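Sealing marble worktops: impregnator or nothing?

Plastside
Worktop is 4 m of white marble, honed, fitted in January. The fitter applied one coat of impregnator and says repeat yearly. Water now darkens the stone after 13 minutes. Is that a fail?

Garkance
Borderline. Clean with pH neutral soap, leave overnight, recoat, buff off the excess before it hazes.

Zwahlen
Disagree. Sealer slows oil and wine. It does nothing for etching, and lemon will mark it either way. I stopped sealing mine and repolish the dull spots.

Garkance
Etching and staining are separate faults. He asked about absorption.

Plastside
Quoted £495 to reseal, £859 with a rehone. Seems steep for one coat.

Skilluditz
It is. A litre of sealer and a few cloths will do it. Test a corner first, as some products darken the veins.

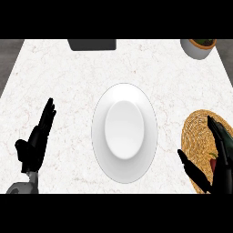
Leeds, March
Skilluditz wrote:
Faint veining on a near-white ground, as above, shows any darkening quickly. Use a non-enhancing type.

Zwahlen
Or leave it alone and wipe up spills.

Plastside
Corner test tonight. Will skip the rehone.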